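Toll and Fine Talk > Council and Parking > Reminder notices: who is sending theirs by courier now?

gravelrash
Posted 2021-04-24

Council has handed its parking fines over to a mob called Florkel and I'd like to know if anyone else has had dealings with them. I got a $75 ticket in Gandau in December for being over the line outside the tyre place on Ouellet Street. Fair enough, I was over the line. The line was under a puddle, but I was over it.

No reminder ever came. What did come, by courier, signature required, was a final demand for $975. Courier fee itemised. They couldn't find a stamp for the reminder but they could find a man in a van for the demand.
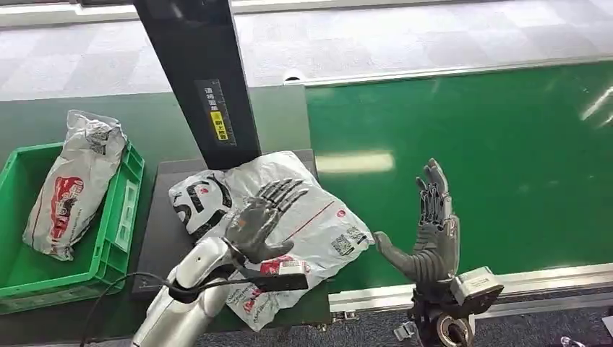

I rang and got told the reminder was "deemed served" six days after it left their system. I asked where it went after it left their system and was put on hold, where I learned a fair bit of pan flute. Has anybody beaten one of these, or do I sell the ute?

kerbside_prophet
Check the address on your rego. Nine times out of ten it's that. You moved, you told the bank and the footy club, you didn't tell the licensing people.

gravelrash
Same address for longer than Florkel has existed. The demand got here without any trouble.

tworoundabouts
Mine was $1365 by the end. Three tickets, same bay, same ranger, and I suspect the same biro. I wrote to the review office and they knocked off every late fee on the two where Florkel couldn't show a mailing record. Paid the third. Still came out furious, but less poor.

What worked for me, in order:

1. Ask in writing for the mailing record of the reminder. Use the words "mailing record". If you say "proof" they send you a photo of your own car.

2. Pay the original $75 now, on its own, with the infringement number in the reference. Keep the receipt. They will tell you it can't be done in part. It can, there's a box for it on the Jadholm payment page, two screens down.

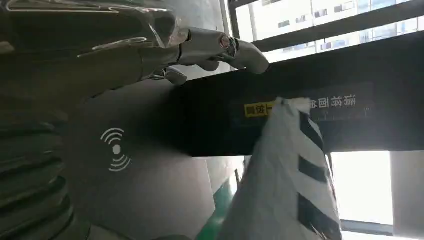 3. Lodge for review of the costs only. Don't argue about the puddle. I know you want to argue about the puddle.

4. Put the courier envelope somewhere safe with the label still on it. The lodgement date on mine was earlier than the date on the letter inside, and the review officer was very interested in that.

muffin_break_dan
Or, and hear me out, park between the lines.

gravelrash
Thanks Dan. I'll bring a snorkel next time.

kerbside_prophet
Dan's being a pain but he's not wrong. I have no love for Florkel, but the rest of us pay rates and I don't see why we should wear the admin because someone reckons the mail is haunted. Blokes on here with forty tickets all say the same thing about reminders. Funny how the rego sticker always used to turn up.

tworoundabouts
He's got one ticket, mate. One. He's said he was over the line in the first paragraph. The question is whether a $75 fine should be able to grow by nine hundred bucks in the dark.

kerbside_prophet
It should if you ignore it.

tworoundabouts
You can't ignore a thing you haven't got. I'm not ignoring my yacht.

lanternjaw
Used to work in a council mailroom (not Gandau, and well before Florkel). Ordinary reminders went out in bulk and all we kept was a batch total for the day. No names. If the batch was short by a tray, you'd never know whose was in the tray. Courier items each had their own barcode and you could see every stop. 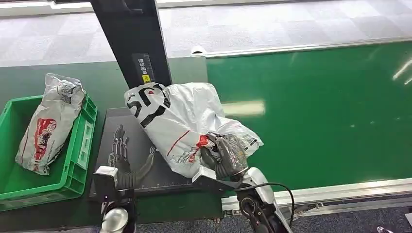
So when you ask for the mailing record, look at what they send back. If it's a batch total with your infringement number typed underneath in a different font, that's somebody doing it after the fact, and you should say so in the review. Politely. They read a lot of capital letters in that office and it wears them down.

muffin_break_dan
How long does the review take?

tworoundabouts
Mine took eleven weeks. Why?

muffin_break_dan
No reason.

gravelrash
Dan.

muffin_break_dan
It was a loading zone and the sign was behind a tree.

gravelrash
Update: paid the $75 through the Jadholm page, box was exactly where you said. Mailing record requested. The auto-reply says I'll hear back by post.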